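Mai 2018

Bon, je reprends ce cahier que j'avais lâché depuis des semaines, et tant pis pour les trous. La grande affaire du moment, c'est la table ronde. On l'a enfin sortie de la réserve, on lui a resserré les pieds (une vis manquait, j'en ai trouvé une presque pareille dans la boîte à biscuits), et elle a pris la place du vieux bureau où s'entassait le courrier. Je ne sais pas pourquoi on a attendu si longtemps ! Le bureau est parti à la cave et il peut y rester jusqu'à la fin des temps.

J'ai mis dessus la nappe à rayures. Celle que j'avais achetée chez Erkel en octobre, sur un coup de tête, et que je n'osais pas déplier parce que tout le monde à la maison la trouvait trop criarde. Du rose magenta, du turquoise, du rouge, un vert presque citron, du marron foncé pour calmer un peu le tout... enfin, pour essayer. Moi je l'adore. Elle m'a coûté 45 euros, j'ai arraché l'étiquette avant de rentrer et je l'écris seulement maintenant, il y a prescription.

Le goûter, donc. J'avais décidé qu'on ne ferait rien de cuisiné cette fois-ci, pas de gâteau, pas de four allumé à midi, juste des petites choses emballées que chacun attrape quand il veut. Je suis passée chez Gkikas avec mon grand cabas bleu et j'ai pris au hasard, vraiment au hasard, ce qui me faisait envie ou ce dont le papier me plaisait. C'est mon défaut, je choisis à l'emballage. Les viennoiseries sous sachet, par exemple, je sais très bien qu'elles ne valent pas celles de la boulangerie, mais il y a ce petit bruit quand on ouvre, et puis ça se garde, et puis zut.

Tout a été posé au milieu, en tas, sans assiettes. J'avais pensé à une corbeille, et puis la corbeille contient mes pelotes et je n'avais pas le courage de la vider.

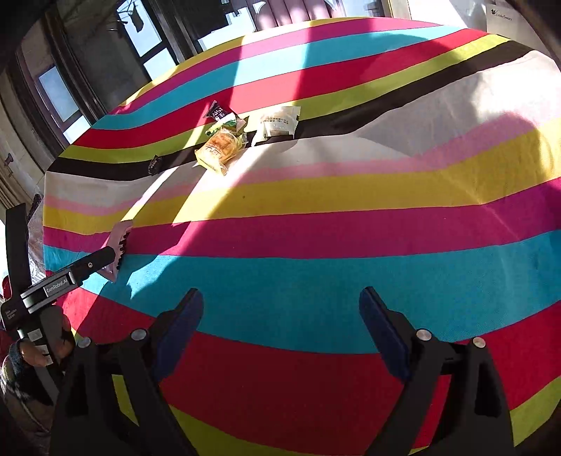

Est-ce qu'une nappe à rayures aussi vives ne passe pas trop vite au soleil ? Les couleurs tiennent mieux si on la tourne d'un quart de temps en temps, qu'on la lave à l'eau froide et qu'on la fait sécher à l'ombre, à l'envers.

C'est ma tante qui faisait comme ça avec ses rideaux et ils ont duré plus longtemps que la maison, alors je m'y tiens. Je le note ici pour ne pas l'oublier, parce que le soleil tape fort de ce côté-là et que je me connais, je vais la laisser en place tout l'été.

Pour le thé, j'ai ouvert la boîte de Sekina que je gardais pour une grande occasion. Il n'y a pas eu de grande occasion, j'en ai eu assez d'attendre. Il est un peu fumé, assez fort, et il va mieux avec le salé qu'avec le sucré – je m'en suis aperçue à la deuxième tasse, trop tard. La prochaine fois je prendrai des crackers. Ou du fromage. J'ai mis le reste dans un bocal, avec le nom écrit sur un bout de sparadrap.

On est restés longtemps à table, à parler du voyage à Griststead qui se fera ou ne se fera pas. Les billets, le chien à faire garder, la voiture qui fait un bruit en troisième. J'ai proposé qu'on parte six jours au lieu de quatre, il y a eu un silence, puis quelqu'un a repris du thé. Je prends ça pour un peut-être !

À faire avant la fin du mois : trouver un dessous de nappe (le tissu glisse dès qu'on s'appuie sur le bord, c'est agaçant), descendre les deux chaises dépareillées, coller un feutre sous le pied qui racle. Et racheter des sachets chez Gkikas, mais cette fois avec une liste. Enfin, une petite liste. Je me laisse le droit à un achat idiot par visite, c'est la règle que je viens d'inventer.

Il est tard, la théière trempe dans l'évier et je la laverai demain matin.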